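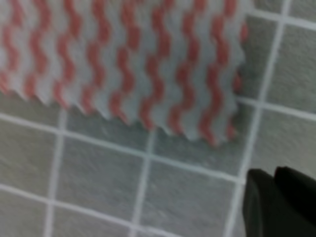

Dish cloths, the cheap kind that come folded in a pack. Our project was to find out what you get for your money, and whether the cut on the edge does anything or is only there for looks. Every thin cloth in the Jellwood kitchens seems to get bought by whoever is nearest the store, used till it's gross, then tossed. We had to pick one household textile for the course and this was the cheapest one on the list. The main cloth is white with wavy red-pink stripes, and the edge is toothed all the way along where the stripes run out, like a saw. The other two were plain.

Household Textiles, final project report
Turned in Wednesday, August 15, 2018

What we wanted to know

Does a toothed edge fray less than a straight one. Does the cloth hold more water than a woven one of the same size. Does it survive the washing machine even though most people never wash them. And how should you fold it, which started as a side question and ended up taking most of our second week.

Cloths used

Striped cloth, nonwoven, toothed edge, from the Makori pack. This is the one we have the most results for.
Plain cloth, nonwoven, straight edge, from the Gundlow pack. Blue.
Woven cotton dish cloth, hemmed, Hunico. Cost more than the other two put together.

5 of each. We would of liked more but the budget was the budget. All were bought in June from the same store so at least they'd been sitting on the same shelf.

Method, wiping

One measured spill of cold tea per test, on a hard surface. Wipe with a flat cloth, then again with the cloth folded in half, then in quarters. Same person wiping every time, same direction, left to right. Weigh cloth before and after. We tried juice first but it went sticky and the second wipe was really a wipe of the first wipe, if that makes sense. Dropped juice.

Between tests the cloths were rinsed in cold water, wrung out by hand and hung over the rail. 30 minutes on the rail was enough for the two thin ones. Not the cotton. The cotton was still damp at 60, so we ended up doing the cotton tests on separate days, which is a weakness, see below.

Method, laying out

For every check of size and edges the cloth had to be laid out flat first. Sounds easy. A thin cloth out of the pack wants to go back to its fold lines and a washed one wants to curl at the corners. We laid it down one side first, smoothed toward the opposite side with the flat of the hand, then did the corners last. No pulling! Pulling stretches it in one direction and then your square isn't a square anymore. We lost two sets of numbers before we worked that out.
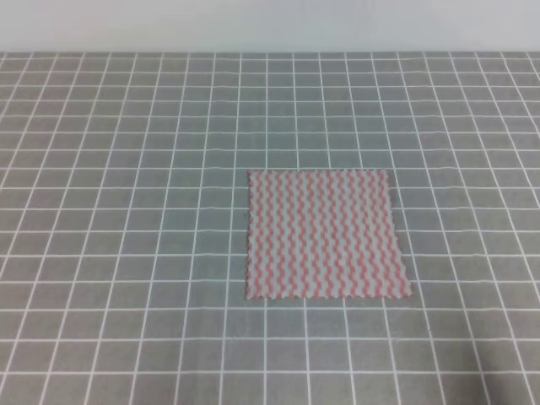
Squared lines underneath help a lot. You line up one side of the cloth with one line and then any change in the opposite side shows up right away, without a ruler. We still used the ruler for the write-up. If you repeat this project get something with a grid on it, it saved us more time than anything else we did.

Method, washing

Machine, with towels, warm. Pinned inside a mesh bag after the first load because one of the blue ones wrapped itself around the zipper of something. Then dried flat, no dryer.

Results, edges

Toothed edge on the striped cloth did fine. After the washes the points were softer and a bit fuzzy but there were no threads hanging off, and there couldn't really be, there are no threads in a nonwoven. That was sort of the big finding and also kind of embarassing, as a whole third of our plan was about fraying. Pinking is for woven fabric, where a diagonal cut stops the yarns from sliding out. On a nonwoven there's nothing to slide. The straight edge on the blue cloth did not fray either.

So for these cloths we think the teeth are mostly decoration. One possible use: it is easier to find the edge with your fingers when the cloth is wet and stuck to itself. Everybody in the group said this without being asked. We didn't test it.

The cotton did fray, at one corner, where the hem stitching came undone. It's the only one of the three with a hem. Make of that what you want.

Results, water

The cotton held the most, no surprise, it's a thicker cloth. For its weight the striped one did better. It soaked up the tea fast and let go of it fast when wrung. The blue one pushed the tea around in front of it on the first pass and only started picking up on the second. After one wash the blue improved a lot, so there may be some kind of finish on it that comes off. We don't know. The pack doesn't say.

Total for all the cotton cloths soaked together was 257 grams. We forgot to write down the totals for the others on that day and only have the single weights, which are in the table in the appendix.

Results, folding

OK so this part. Flat cloth is bad at wiping. It bunches under your hand, you end up using only the bit under the fingers. Folded in half was best for all three. Quarters was good for scrubbing dried on stuff but it missed the sides of the spill, so you go over it twice.

The thin ones don't stay folded in half unless you keep a hand on them. The top layer slides, the bottom layer rucks up, and after a few wipes you have one neat layer sitting on a heap.
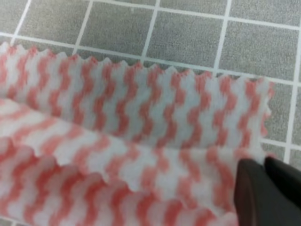
What worked better was folding with the top layer a little short of the bottom one, so you have a lip to hold with the thumb. Also folding it damp, not dry. Damp layers grip each other. The cotton didn't need any of this, it is heavy enough to stay where you put it.

For the drawer we'd say fold in half and in half again and stand them on end. Piles fall over.

Color

The stripes did not run, not in the sink or the machine. We put a white sock in with them to check. Sock was still white. The blue cloth left a faint tint in the rinse water the first time, none after that.

Problems

Cotton tested on diferent days from the rest, so maybe different room temperature.
Hand wringing is not the same every time even if the same person does it.
One kitchen scale, and it rounds.
We only washed warm. Hot might kill the thin ones, we'd like to know.
Water loss to the rail and the floor between the sink and the scale. There was some.

If we did it again

Skip the fraying section or use a woven cloth with a pinked edge, so there's something to compare. Start the folding tests on day one. Test the wet edge thing properly, blindfold maybe. And buy spare cloths, one of the blue ones got used on the stove by somebody outside the group and had to be left out of the second wash.

Appendix: table of single weights, wash log, price per cloth from the June receipts. Stapled to the paper copy only.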